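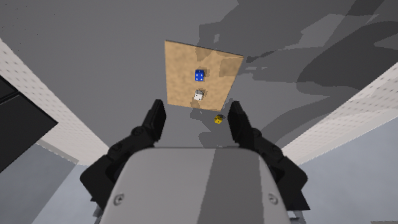

仿真画面:蓝色和白色骰子在板上,黄色骰子在板外,夹爪张开。

11月30日
文/Glória Louro

我想为笨拙的示范说几句话。

我在Burneck工作,我的任务是给一个学习系统收集示范。具体地说,我坐在屏幕前面,用手柄控制一个仿真的夹爪,把骰子从一个地方拿到另一个地方。每做完一次,程序就把这一次的全部动作保存下来,叫做一条示范。然后场景重新开始,骰子换了位置,我再做下一条。十月份我们交出去的第一批,一共有861条。这个数目对行业里的人来说很小,对我的手腕来说已经不小了。

交出去之前,要先做一件事,我们叫它“清洗”。我对这个词一直不太舒服。中文不是我的母语,我查过字典,“清洗”的意思是把脏的东西洗掉。那么什么是脏的?按照当时的规定,凡是夹爪第一次没有夹住的,凡是中间停下来超过一会儿的,凡是骰子被碰歪以后再去夹的,都算脏的。留下来的示范很漂亮:夹爪下去,合上,抬起来,移动,放开。看十条和看一条,感觉是一样的。

我的看法是,这样的规定有错误,而且错误的地方很重要。

先说一个普通的情况。一颗骰子在板子上,另一颗在板子外面的台面上。指令是把外面的那一颗放到板子上。骰子的角度是斜的,它的面和夹爪的两个指尖不平行。如果我直接合上手指,指尖先碰到骰子的一个角,骰子就转一下。有时候它转到正好的位置,有时候它滑出去。一个有经验的操作者会怎样做?他会先把夹爪转一点,再靠近,再看一眼,再转一点。在记录里面,这个过程看起来很慢,不确定,甚至有点像新手。可是我认为这里面有最多的知识。操作者看见了一个问题,然后改变了自己的动作。系统要学的,不就是这个吗?

如果我们只给它漂亮的示范,它学到的世界就很窄。在这个世界里,骰子总是乖乖地等着,手总是从正确的高度下去。系统自己开始动作以后,它一定会偏一点,因为任何系统都会偏一点。偏了一点以后,它就到了一个我们从来没有给它看过的地方。没有一条示范告诉它从那里怎么回来,因为“回来”的那些部分都被我们洗掉了。

这个道理并不新,做研究的人早就知道,也有很多方法来处理。但是知道一个道理和按照它写规定,中间有很长的距离。写规定的人希望规定简单,检查的人希望检查快,做示范的人希望自己的东西不被退回来。三种希望加在一起,结果就是大家都去做最漂亮的示范。我自己也是这样。有一段时间,我看到骰子的位置不好,就直接按重新开始的按钮,等一个容易的位置。没有人要求我这样做。规定里也没有写这样做不可以。后来我想,我按那个按钮的时候,实际上在替系统选择它将来会遇到什么,而我没有这个权利。

我的同事Simão Leitão不同意我的意见。他负责训练,我负责收集,我们的桌子是连着的,所以这个争论进行了很久。他的理由我应该公平地写出来。他说,模仿学习就是模仿,你给它看什么,它就做什么。你给它看一个人夹了两次才夹住,它就可能学会每次都先夹空一次。它不知道第一次是错误,第二次才是正确的。他还说,人的犹豫有很多种,有的是因为在想,有的是因为在喝咖啡。如果把喝咖啡的停顿也放进去,系统就学会在半空中停着不动。他给我看过这样的例子,夹爪停在板子上方,指尖轻轻地抖,一直到时间用完。我必须承认,那个样子很可笑,也很有说服力。

所以我并不主张什么都留下。我主张的事情比这个小:在扔掉一条示范以前,要有人看过它,并且写下一句话,说明为什么扔掉。一句话就够了。“手柄断线”,可以扔。“操作者离开”,可以扔。“第一次没有夹住,调整角度以后夹住”,这一条我认为应该留下,但是要把第一次和第二次分开标记,让训练的人自己决定怎么用。这样Simão可以把夹空的那一段去掉,只保留从偏的位置开始的那一段。他需要的是这一段,他自己也说过这一段很难得到。可是在原来的做法里,整条都没有了,连他也没有机会选择。

我们后来做了一个小的试验,项目的名字叫Stomia。我们从被清洗掉的示范里面拿回来25条,由我和另外一个操作者一起看,一条一条写说明。我本来以为一个上午可以做完,结果用了几乎2天。慢的原因不是看,是吵。我们对同一个动作的理解常常不一样。有一条,夹爪先向左移动,停下,又向右移动,然后才下去。我说这是在避开阴影看清楚骰子的边,她说这是手滑了。做这条示范的人是我自己,可是已经过了几个星期,我不能保证我说的是真的。最后我们写了“原因不明”,留下了。

说到阴影,我想多说几句,因为外面的人常常觉得仿真里的东西都是干净的。并不是这样。我们的场景里有很多阴影,有的落在板子上,有的落在台面上,形状很不规则,有的有台阶一样的边。棕黄色的板子在阴影里变成深棕色,灰色的台面变成更深的灰。骰子上的点本来就小,一部分面在暗处的时候,就更难看。设计场景的人是故意把光做得复杂的,这一点我赞成。但是他们把光做复杂以后,又把所有被光影响过的动作洗掉,这一点我就不能理解了。人在暗的地方看不清,动作自然会慢。慢是对暗的一种回答。留下问题,删掉回答,这样的数据我觉得是不诚实的。也许“不诚实”这个词太重,可是我没有找到更轻的词。

还有人会说,既然是仿真,何必用人呢?写一个程序,它知道每一颗骰子的准确坐标,可以一个晚上做出无数条完美的示范,也不会手腕疼。我不反对这样的程序,我们也用。可是这个程序不需要看。它知道答案,所以它的动作里面没有“寻找”的痕迹。它从来不会为了看清楚而把手移开,也不会因为两颗骰子离得近而先考虑从哪一边进去比较安全。学习系统只有摄像头的画面,它没有坐标。用一个不需要看的老师,去教一个只能看的学生,我觉得中间少了什么。人的示范的价值,正好在于人和系统一样,也要从画面里去猜。

关于从哪一边进去,我举一个我自己的习惯。板子的边附近如果有一颗骰子,我喜欢让夹爪的两个手指张得很开,先停在骰子的两边,不急着合上。另一位操作者喜欢先把手指合到差不多的宽度,再下去。我的方法不容易碰到骰子,但是容易碰到旁边的东西;她的方法正相反。检查的人曾经问,我们能不能统一一下。我理解他为什么问,统一的数据容易学。不过如果统一成我的方法,将来骰子旁边放了一个杯子,系统就没有办法了。如果统一成她的,骰子的角度大一点,系统就会把它推走。我们最后没有统一,只是在每一条里写了操作者的代号。我希望以后也不要统一。

我知道有读者要问钱的问题。写说明要时间,时间要付工资。Snorradóttir是给我们订单的公司,合同是按条数付钱的,一条好的示范多少,一条不好的示范零。在这样的合同下面,一个操作者多花20分钟去写为什么一条示范不漂亮,他就是在用自己的钱做好事。我不认为应该要求操作者做好事。应该改的是合同。按时间付钱,或者给带说明的失败示范一个低一点的价格,都可以。十月底我给他们写过一封信,提出第二种办法。回信很客气,说会在下一个项目Lorkudach里考虑。我还在等。

这里我想回到“操作者”这个词。在大部分的报告里,我们只出现在一行里:“示范由若干名操作者完成”。数据有多少,模型有多大,画面的分辨率是多少,都写得很细。操作者坐了多长时间,他们被告知什么是好的,什么会被退回来,这些都没有写。可是我觉得这些对结果的影响,不比画面的分辨率小。如果我被告知要快,我的示范就快,系统也快,也会把骰子撞出去。如果我被告知不可以停,我就不停,看不清的时候我也猜着往下走,系统将来也会猜着往下走。我们给操作者的说明书,其实是系统的第一份教材。至少应该把它和数据放在一起公开。我们的那一份只有一页,写得不好,有两个地方互相矛盾,但是我愿意给任何人看。

Simão读过这篇文章的草稿。他说我把他写得比他本人更有耐心,又说我没有提到最难的问题:就算留下了笨拙的示范,怎么知道留多少是合适的?他说得对,我不知道。全部都是笨拙的,当然不行。Stomia里拿回来的那些放进去以后,训练的结果有一些任务好了,有一些任务没有变化,有一个任务变差了一点,就是把骰子放到板子边上的那个。我们还没有弄清楚原因。用这么小的试验来证明我的意见,我认为是不应该的,所以我没有在前面写它的结果,写在这里,请读者自己判断。

我的请求只有关于程序的部分:不要让一个自动的规则在晚上把示范删掉,第二天早上谁也不知道少了什么。我们原来的规则就是这样运行的。现在它改成了先移到另外一个文件夹,保留到项目结束。为了这个文件夹,我写了四封邮件,开了一次很长的会。文件夹的名字暂时叫“待看”,里面的东西已经比我们能看的多了。下个星期我会继续看,从最早的一条开始。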